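Saturday, late, with tea

I have been meaning to write this down since I got off the bus, and if I leave it until tomorrow I shall muddle it all up with church and the dog and what we had for supper, so I'm doing it now with my shoes still on.

The open day was out at Jorkthorpe, in the long brick building past the garden centre that used to sell bathrooms. Fuvier have had it since the spring. I had only ever seen the sign from the road. They'd put a banner up and a girl on the door with a box of name stickers, and she wrote mine with an extra letter in it and I hadn't the heart to say.

I had rather expected machinery. Instead we were taken through to a warm room with a great big screen, 12 chairs and a tray of shortbread, and a tall, gentle man called Ruwan Khan explained that everything we'd be looking at this afternoon was a house that only exists inside the computer. They build the rooms, they build the robot, and they let it get on with things in there, where it can't knock anybody's grandmother over. The robot is called Skolon and the house is called Bouchard, after the street one of them grew up in, I think he said, though the man next to me was rustling and I may have got that wrong.

He started us off looking out through the robot's own eyes, which took me a minute to get used to. You look down and there are your hands, only they're black, with white forearms, and they aren't yours. 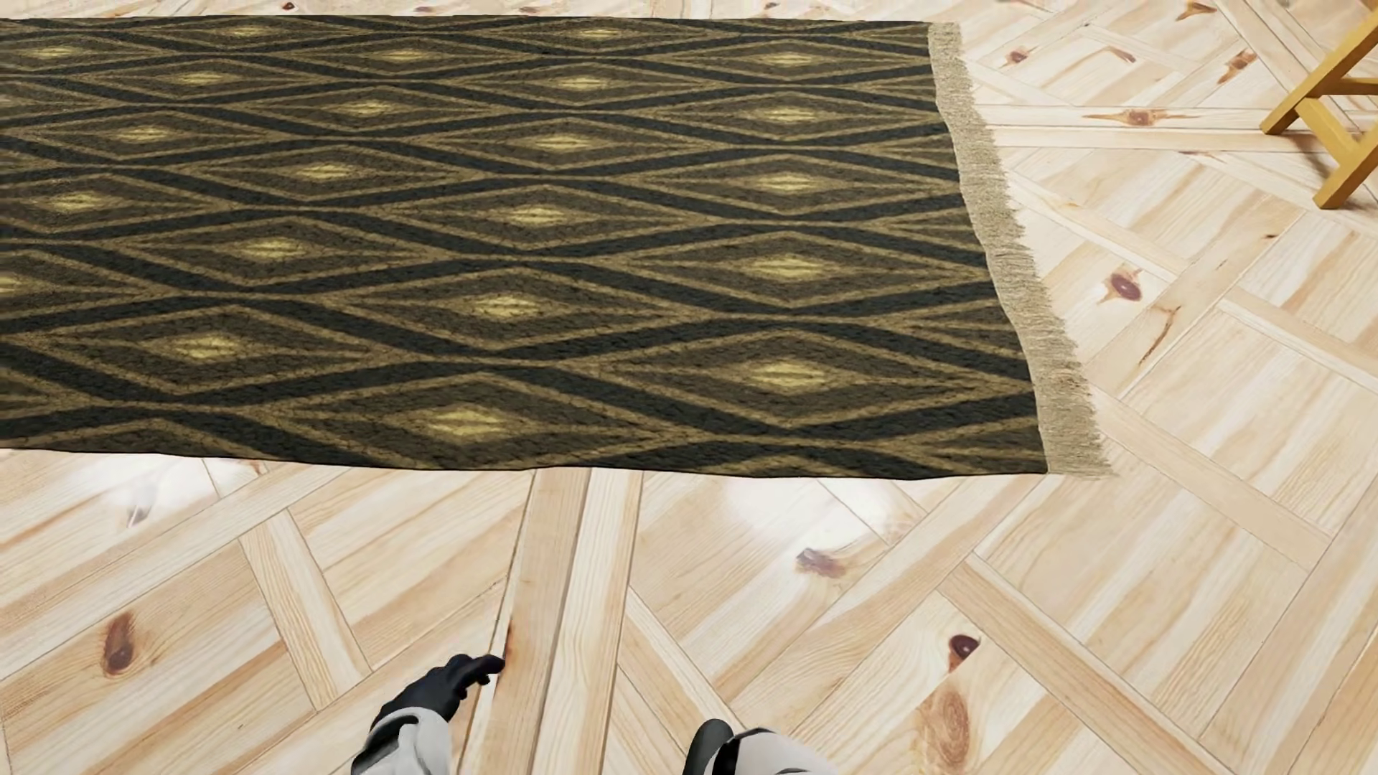 *Skolon's view of the big rug, with its hands at the bottom.*

I could have looked at that rug all afternoon. It's all diamonds inside zigzags, dark brown and black and a sort of mustard, with a little pale yellow patch in the middle of each one, and a proper straggly fringe at the end. Mum had one a bit like it on the landing, though hers was mostly hole by the finish. I asked whether somebody had drawn every thread, and Ruwan laughed very kindly and said no, but somebody had certainly fussed over it. He told us that rugs are a nuisance for robots. The edge is a small step, the fringe is neither one thing nor the other, and a foot that's perfectly happy on boards has to think again. I said it was the same for me since my hip and got a laugh, which pleased me more than it should have.

They have 3 people working on nothing but walking, he said, and 900 practice rooms besides this one, some of them very plain. I tried to picture 900 rooms and got as far as my aunt's boarding house and gave up.

There was a break then and I had two pieces of shortbread and a chat with a retired surveyor who wanted to know about the drains. Then everyone was given a copy of the little handout that goes with the second half, and I've stuck mine in here because I liked it, with its heading just as they printed it.

**Floors and hands: a visitor's note**
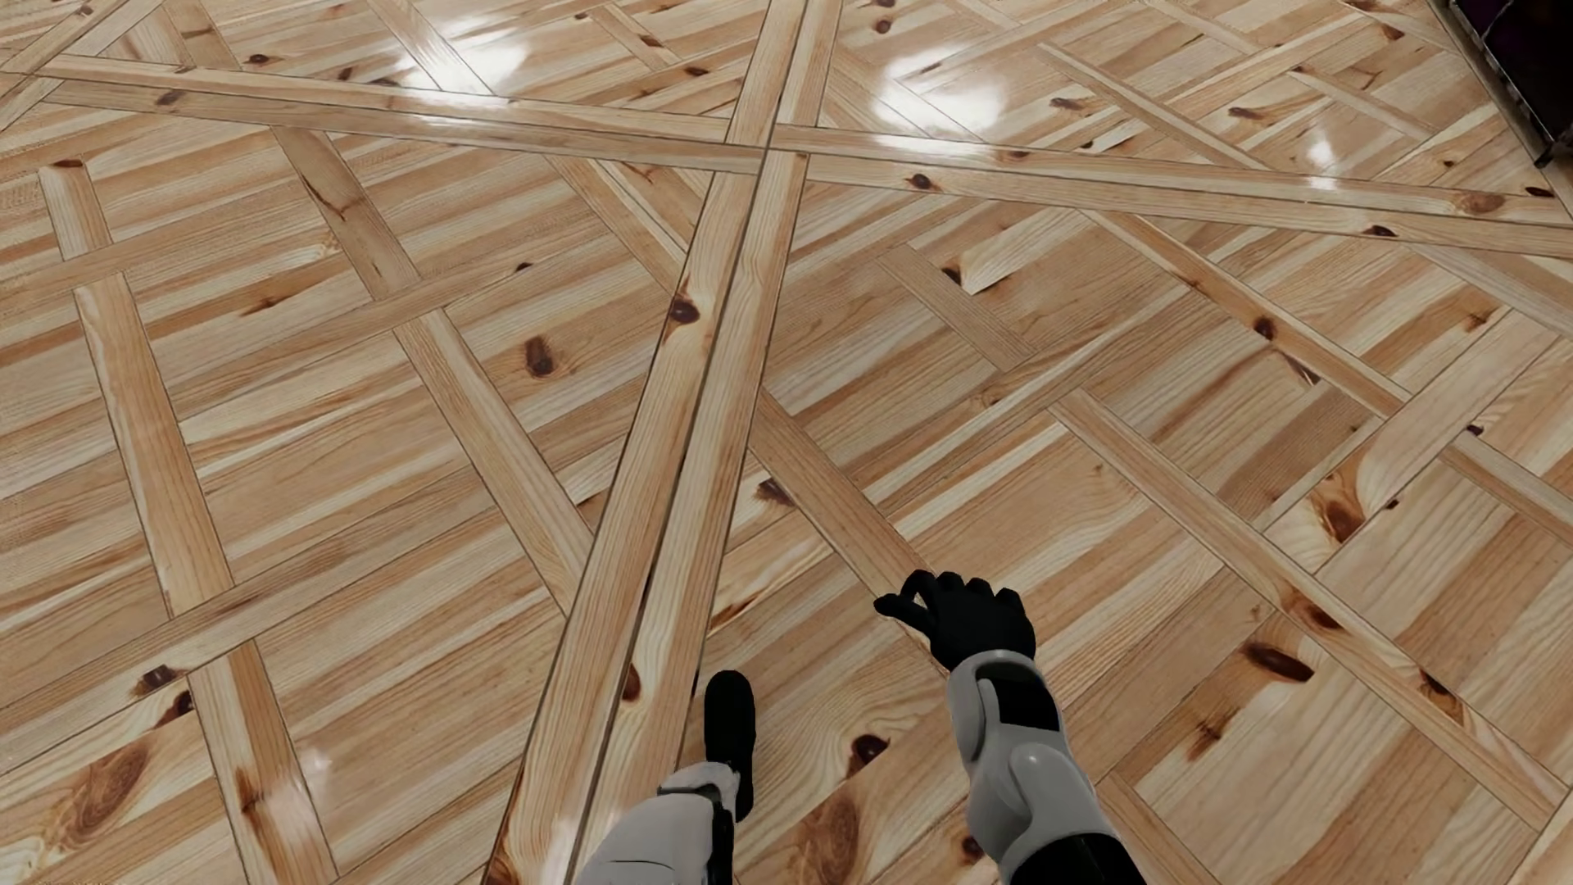

*3 min read*

I did read it, on the bus, and it took me a good deal longer than that because I kept stopping to look out at the fields. Most of it is about shine. A polished floor throws the light back in great white patches, and a robot that is going by what it sees can lose the grain of the wood in them altogether. I had never thought of glare as a thing that might bother anyone but the person with the mop! The boards in the Bouchard house are a honey-coloured pine, criss-crossed in big panels, and they have put knots in, lots of them, dark ones. The note says knots are useful because a knot can be mistaken for something dropped. If the hand goes down to pick up a knot, they know they've more work to do.

The other half of the note is about the hands, and I'm afraid I followed less of that. There was a long bit about the thumb. I do remember Ruwan holding up his own hand beside the screen and bringing his finger and thumb together very slowly, and every one of us in those chairs doing it along with him like infants at singing time. It's a lovely clever thing, a thumb. I have been looking at mine on and off all evening.

The surveyor asked when one of these would be doing his ironing and Ruwan said he wouldn't like to promise, and that they were still more interested in getting it to stand nicely. I thought that was a good straight answer. I've had builders who wouldn't have given me one as good.

Last of all he let us stand back, as it were, and see the whole room with the robot in it. I felt quite fond of it by then. It was on a rug with its back to us and its arms at its sides, looking a little off to the right, the way you do when you've gone in for something and it's left your head. And such a house! An orange wall standing up in the middle with a painting on it, a potted shrub, a ginger jar on a shelf (I want the ginger jar), a bar stool with a red seat, and off to the side a kitchen with two ovens, when I manage perfectly well with one and a half. I didn't care for the ceiling, all brown and mauve like crazy paving. I said so, and a young woman at the back said she'd chosen it, so I had to go and be nice to her afterwards — she was very good about it, and gave me a print to bring home.

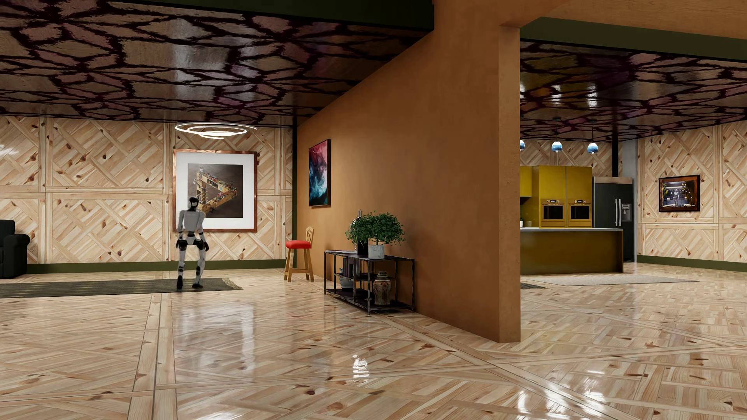

## Things to remember

Write to Ruwan Khan and thank him. He wrote the address on the back of the handout. Ask whether they'd come and talk to our Thursday lot, if we can borrow a screen from the school.

Look up the painting with the impossible triangle. There's one on the back wall of the house in a copper frame and I know I've seen something like it, possibly at the dentist.

The bus back goes from the far side of the road and not from where you get off. I stood at the wrong stop for ages.

Tell Jean about the floor. She'll want to know what they polish it with and I shall have to explain that they don't.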